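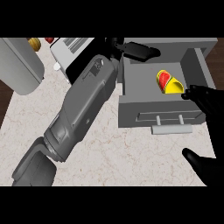 Support > Buying Guides > Two-Arm Kitchen Cells

Filed under: Planning & Budgeting

Should we pay for simulation before we order any arms?

We nearly always say yes, and we say it to the smallest teaching kitchens as well as the big caterers who write to us at Ronis. A rendered cell lets you argue over the layout while changes are still cheap. Take something as plain as an open drawer with a taco in it: one gripper comes in over the back edge, the other from the right, and straight away you start asking how much counter you need on each side and whether the white countertop appliance ought to live somewhere else (it usually should!). Our starter simulation package is $840, and we take that off your bill if you go on to order a cell.

Do we really need two arms?

Maybe not, and we'd be happy to sell you one. If most of your work is moving things from one spot to another, a single Dernden arm will keep you busy for a good long while. Two arms start to pay when one has to hold a drawer or a lid and the other has to reach inside. Please do budget for the second mount either way, as adding it later means lifting the counter.

What do people forget to put in the budget?

Spare finger pads, mostly, and electrical work. We suggest setting aside roughly $3000 for the room itself, and a bit more if your building is an old one like our own place in Novolport, where the wiring gave us quite an education. A set of Bozkurt pads is $127, and it's nice to have two sets on the shelf.

How long does delivery take?

Plan on 13 weeks from the day you sign off on the layout. Orders placed in November tend to land after the holidays, so if you have a spring opening in mind, do write to us early, even if all you have so far is a sketch and a list of worries.

Can we change the layout after sign-off?

Small things, yes, such as which way a drawer opens or where a handle sits. Moving an arm base means a fresh quote.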